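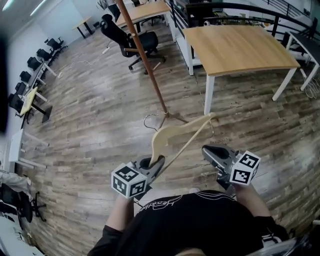
Coat stand in the home office keeps leaning over when I hang things up. Fix it or replace it?

Posted in Home and Storage, September 18, 2020

Oltside Community Help > Home and Storage > Hallways and Closets

hangerhappy

Hi all! I love this site and have learned so much from reading it, so I'm finally posting something of my own.

We turned our spare room into a work room in March, and it has become my favorite room in the house. Wood-look plank floor, a big table with a light oak top and white metal legs, a black mesh chair that rolls, and in the middle of everything a tall brown wooden coat stand that came with us from the old apartment. It's a single pole with splayed feet at the bottom. I think it looks great in there and I don't want to give it up if I can help it.

The trouble is that it has slowly turned into our second closet. It started with a jacket each. Then I bought a set of 12 light wooden hangers (the nice curvy kind with the straight bar across the bottom for pants and a metal hook) and got a bit carried away, because everything looks so much better on a wooden hanger! Now there are shirts, two blazers, a winter coat and usually a bag on there, and the stand tips toward whoever used it last. Twice it has gone all the way over. The second time it landed against the chair, and no harm done, but the table has a corner I worry about.

What I'd like to know:

Can you make this kind of stand more stable without it looking like a science project?

Is it a bad idea to use proper hangers on a coat stand at all? My sister-in-law says they were never meant to go together.

And if I do give in and get a rail on wheels, will it roll around on plank flooring? The chair certainly does.

I have up to 157 dollars to spend but would be thrilled to spend almost none of it. Thanks in advance, you are all wonderful.

3 answers, sorted by votes

mothballs_and_mint

Oh, I love this question! I have had a coat stand in one room or another for most of my adult life and I'd hate for you to give yours up. You can do a lot for it in an afternoon.

Start at the bottom. Take everything off, lay the stand on a blanket and look at where the feet join the pole. On most of them there is a bolt or a couple of screws, and they work loose bit by bit every time a coat gets yanked off. Mine had a good finger's width of wobble at the top and it was all coming from one bolt that took ten seconds to tighten. If the wood around a screw has gone soft, pull the screw, push in a few toothpicks with wood glue, let it dry overnight and put the screw back in.

Stand it up again and try rocking it. Plank floors are rarely dead flat, and a stand with one foot hovering over a dip is going to lean no matter how tight the bolts are. Felt pads fix that. Put a doubled-up pad under the short foot and a single one under each of the others. I use the Kera ones from the hardware store, which are thick and cut easily with kitchen scissors, but any felt pad will do. They save the floor, too.

Now for the hangers, and your sister-in-law is sort of right. A coat hung by its loop sits close to the pole. A coat on a wooden hanger has its weight a bit farther out, and the shoulders want to swing, so you get a lot more pull on one side. You can still do it! Just work in pairs across from each other. If a blazer goes on one side, something about as heavy goes on the other. 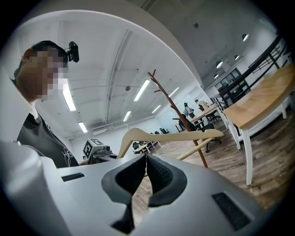 The other thing with those curved hangers is the hook. Try turning each one so the opening faces in toward the pole before you hang it up. On a lot of wooden hangers the hook swivels, and if it's left facing any old way it slides down to the end of the peg and the whole thing hangs crooked. With the opening facing in, it tucks up snug against the pole and stays there. I also keep pants off the stand entirely. They fold over that lower bar so neatly that you forget how heavy a pair of jeans is, and then there are four pairs.

When you take something off, hold the pole with your free hand. I know that sounds silly but it's the yank that does it. After a week you won't notice you're doing it.

And move the bag! Bags are the worst thing you can put on a coat stand. Mine lives on a hook under the edge of the table and I can't tell you how pleased I am with it — it's right there when I sit down and completely out of the way when I don't.

Last thing, I promise. If the stand is out in the middle of the room, try it in a corner. A corner catches it on two sides if it ever goes, and your chair has more room to roll. You'd be surprised how much bigger the room feels.

Please come back and tell us how it goes!

Comments on this answer:

hangerhappy: You were right about the bolt!! I could turn it by hand. Tightened it, pads on order, bag is already gone. I had no idea the hooks swivel either, I've been fighting with them for months. Some of mine are stiff, is it OK to force them?

mothballs_and_mint: Gently! Hold the wooden part close to the hook and turn the metal slowly, and if it won't go, leave it. A few makes have a fixed hook and you'll only crack the wood.

quietdrawer: Seconding the corner. We did that and it has stayed up ever since.

drillbit_dan

Screw it to the floor. Two brackets, done.

Comments on this answer:

hangerhappy: Ha, I like the confidence, but we rent!

plankwalker: Please don't put screws through a floating floor even if you own the place. The planks need to be able to move.

drillbit_dan: fair enough. screw it to the wall then

rail_convert

I'm going to speak up for the rail, having gone through the very same thing last year and come out the other side very happy.

I had a stand, I had the wooden hangers, I had the pile. I did all the tightening and it did help, and I'd tell anyone to try that first. But when I went through what was on it I had way more than a stand is made for, and I wasn't about to stop using my nice hangers. So I got a Visser rail, the low one with the shelf at the bottom. It cost me 129 dollars with delivery, so it would fit in your budget. It took me one evening to put together, and I am not handy.

As for rolling on planks, yes, it will if you let it. Get one with locking wheels and lock at least two of them. I lock the pair on the side nearest the wall and it doesn't budge when I pull a coat off. If yours comes without locks, those little rubber cups people put under piano casters work a treat. While you're at it, check what's on the floor before you roll it anywhere. I went right over a charger cable the first week and had to buy another one.

What I love most is that everything faces the same way now. Wooden hangers take up a lot of room side by side, more than wire or plastic, so measure before you buy. Hang four of yours on a broomstick with clothes on them, measure how much of the stick they use, and go from there. I skipped that and bought the narrow one first and had to send it back.

I kept the old stand, by the way. It's by the front door with two jackets and an umbrella on it, and it hasn't tipped since. So you don't have to pick one or the other!

If you want to see a rail in person before you order, the Hernirdale home store had a few set up near the back when I was last there. Give them a push and see how they roll. The staff let me load one up with coats from the next aisle, and that told me more than any review did.

Comments on this answer:

hangerhappy: The broomstick idea is so good. Doing that tonight, and I'm going to give the stand another few weeks now that it's tight. If the pile creeps back I'm getting the rail.

mothballs_and_mint: The front door is such a nice home for it!

cedarblock22: Does the shelf on yours sag at all with shoes on it?

rail_convert: A little in the middle with boots. Fine with sneakers.

This page has been viewed 1312 times. Log in to add an answer or follow this thread.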